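THE DENIM REPORT

Our August call for old jeans went better than we deserved. We asked the good people of Grenport for "a few pairs" to feed the Barnier Street mending table, and by the end of the month the shelf had taken in 900. The shelf was built for sweaters. It now leans a little, like everybody else who has had to carry a bag of jeans up from the parking lot.

A few things we have learned, in case you are thinking of adding to the pile.

Jeans are heavy. One pair is nothing, and 18 pairs in a contractor bag is a medical event. Please use smaller bags. Please also check the pockets, which have so far given us bus tickets, a house key, a great many tissues and one grocery list that said only "onions, apologize."
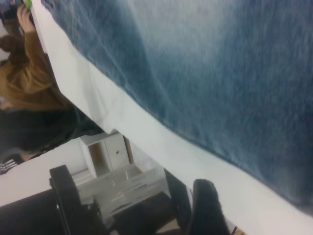
Fading is fine. We like fading. The washed-out stuff makes the best patches, because a patch cut from stiff new denim sits on an old knee like a license plate. If yours have gone pale in the thighs and stayed dark down the seams, so much the better – we can usually match both ends of the same leg to somebody else's disaster.

What we can't use: anything with more stretch than cotton, anything with rhinestones, and anything you painted a fence in. The Maes quilt group did offer to take the rhinestones. They have since asked us to stop sending rhinestones.

Legs get opened along the inside seam, laid flat and pressed before cutting. Skip the pressing and you will end up with a square that is only a square from certain angles. We have a drawer of those. They are going to be the Drernano tote bag, and the Drernano tote bag is going to be described as "relaxed."

The patch count stands at 1,271, if you include the relaxed ones, and we do. Mending table hours are still 4 to 7 p.m. Bring the pants, bring your own thimble if you are particular, and leave the bag by the side door, not in front of it.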